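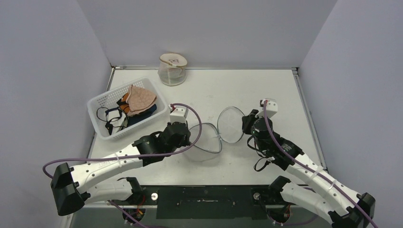 Household Storage Before the Fridge
Handout 3: Keeping Things In, Keeping Things Out

Reading for this session: Trummer, chapter 2. It is 40 pages long and feels longer.

Most histories of the home are histories of furniture, because furniture survives and gets photographed. Containers get thrown away. We spend this week on jars, crocks, sacks and baskets, which did most of the work and got little of the credit.

1. Two jobs
A container either seals or breathes. Onions in a sealed crock rot. Flour in an open basket feeds the mice. Much of the household advice we will read amounts to telling people which was which, at length, with Bible verses.

2. Labels
Writing on a lid is fine until the lids get swapped. Trummer lists 722 entries in the Flokside pantry books and finds 79 marked "unknown, possibly plums". Please don't build a theory of rural literacy on this. Someone did last year.

3. The lid problem
Lids break or vanish before the pots do. Cloth, wax and pig's bladder all served. Questions about the bladder can wait until after lunch.

For next time
Bring a page on one container from your own kitchen: what it was made for, and what it holds now. Biscuit tins full of sewing things are allowed, but I have read a great many of those.

Essays are due in October. Gebhard Trummer's surname has two m's.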